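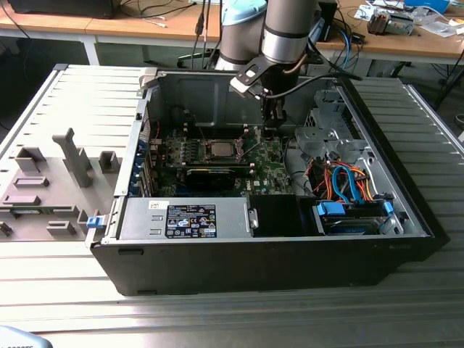 Old town health records - is it worth indexing the 1918 burials?

We use cookies to keep you logged in and to remember your font size. By continuing to use this board you accept this. [Accept] [Manage preferences]

millpond_ledger
Posting in local history because the genealogy section is busy fighting about DNA kits again.

The Maswood town clerk let me sit with the board of health books for an afternoon in April, and I came home with photos of 429 pages. Most of it is nuisance complaints. People in Maswood had strong feelings about pigs. But the fall of 1918 takes up a big chunk, and for each death they wrote name, age, street, cause and who buried them. The cause column is where I'm stuck. Half the entries say "influenza," a lot say "pneumonia," several say "la grippe," and one doctor seems to have written "exhaustion" for anyone over 60.

I want to make an index people can search. Do I lump the flu and pneumonia deaths together or leave them as written? And has anybody here used Pristora for this kind of thing?

quarter_section
Leave them as written. Always. Add a second column for whatever you think it means and put your name on that column, so we know who to yell at.

tansy_and_rue
Agree with quarter_section, which I want noted because it won't happen again.

Pristora is fine. It's slow with anything past 1,000 rows and it will try to turn every date into something modern. Our group lost a week to it deciding that everyone who died in '18 had died in 2018. We had a very healthy-looking 1918 there for a while.

oldbrickroad
I'm going to be the unpopular one. If you leave the causes as written, no regular person will find anything. Somebody's great-granddaughter types "flu" and gets nothing, because the clerk wrote "lobar pneum." with a dying pen. What is the index for, if only the six of us can use it?

quarter_section
That's what the second column does.

oldbrickroad
Then search the second column by default and hide the first one.

quarter_section
Hide the record. In a record index. Okay.

millpond_ledger
Both columns showing, then. I can live with that. My screen can't, but it's a small screen.

Next question. There are three weeks in October where the handwriting changes and the entries get very short. No ages, no streets, only last names and a burial date. Did the clerk get sick? I can't find a note about it anywhere in the book.

hessian_fly
Could be. Could also be that he was swamped. I did the Priltach books for the same months (two towns up the river, for those who've been spared it) and the clerk there stayed on his feet the whole time, but his entries went the same way. By the middle of the month he'd quit writing occupations. He did keep recording dog licenses in full. Color of dog and everything.

tansy_and_rue
The dogs were paying.

hessian_fly
A fee does concentrate the mind.

Anyway, check the selectmen's payments for that fall. If a substitute clerk got paid, he'll be in there. Town books will lose your whole family but they won't lose a dollar fifty.

oldbrickroad
You could also try the newspaper. The weekly ran a "those on the mend" column in a lot of towns, and a town clerk would have made it.

quarter_section
Newspapers that month are close to useless for this. Plenty of them played it down. I've got one that printed a cheerful paragraph about the worst being over, and the same page has a notice closing the schools.

oldbrickroad
Useless for counting. He isn't counting, he's looking for one clerk.

quarter_section
Fair. I'll give you the clerk.

millpond_ledger
Payments book is at the library, in the cabinet that sticks. I'll try it when the reading room reopens. They close at 3 p.m. now, so it will be a short try.

One more and I'll leave everybody alone. The burial column has "Kälin" next to a whole run of names in October. I took it for a family at first and thought, good grief, those poor people. Now I think it might be the undertaker.

hessian_fly
Undertaker. Kälin was a furniture shop that also did coffins, and they show up in the Priltach book too. Sometimes without the dots, sometimes as "Kaylin," and once as "Kahlin & Son." You'll want all the spellings in your index or you'll be merging them until you retire.

millpond_ledger
I am retired.

hessian_fly
Then you have the time.

bobolink_annex
Reading along and delurking to say my grandmother's two sisters are probably in those pages. Family story says it was scarlet fever, and that one of them was engaged. I've never found either of them in the state index. Please do leave the causes as written, whatever they say. I'd like to see what the man put down.

millpond_ledger
Send me the last name by message and I'll look tonight. If they're in the October stretch there may be only a surname and a date, so don't get your hopes too high on the rest.

bobolink_annex
Sent. A date would be more than we have.

oldbrickroad
All right, both columns. But make the search box look at both of them, and put "flu" in there somewhere, I'm begging you.

millpond_ledger
It'll be in there. So will the pigs, if I ever get to them.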